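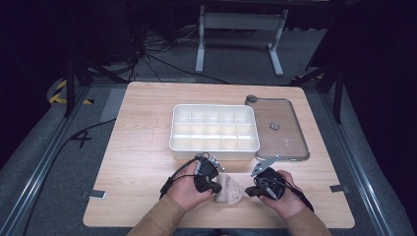
Glass lids and pans: questions we keep getting

Do I need a lid for every pan I own?
No, and be wary of anyone selling you a set of 16 on that basis. Most home cooks get by with three. Measure across the inside of the rim of each pan you use in a normal week, write the sizes down, and see how many repeat.

Are "universal" lids any good?
Some are. The flat silicone-edged kind will sit on nearly anything, which the packaging presents as a feature. Sitting on a pan is easy. Holding steam in is harder, and we've found most of them leak on anything with a pouring lip. Fine for keeping splatter off the stove. For rice, get one that fits.

Is tempered glass really shatterproof?
It isn't, and a label that says so should put you off the brand. Tempered glass is tougher than ordinary glass and breaks into small pieces when it goes. A deep scratch or a chipped edge weakens it. So does taking it off a boiling pot and running it under the cold tap. Let it cool first.

The Zillier lids claim to be oven safe. Are they?
The glass may well be. Ask about the knob. A plastic knob usually has a lower limit than the glass does, and the big number on the box tends to belong to the glass. If the leaflet gives one temperature and doesn't say which part it covers, we'd keep the lid on the stovetop.

My knob came loose. Is the lid done for?
Almost never. Turn it over and tighten the screw by hand with a short screwdriver. Stop when it's snug, as overtightening can crack the glass around the hole. Replacement knobs are cheap. Check the screw length before you order, since Nurmi and Skoltum knobs look alike in photos and don't swap.

What about the steam vent?
We get asked whether more vents are better. One small hole is plenty. The Zasau model with an adjustable vent has seven settings, and Martti Ikonen, who does our stove testing, could tell two of them apart.

How do I get the cloudy film off?
It's usually hard water. White vinegar on a soft cloth, six minutes, rinse. If it's still cloudy after a second go, the surface is probably etched from the dishwasher and no spray on the market will bring it back, whatever the bottle says.

Can I recycle a broken one?
Not with bottles and jars. Heat-treated glass melts differently and most curbside programs don't want it. Wrap it in newspaper, tape it up and put it in the trash.

Do you sell lids?
No. We don't take free ones either.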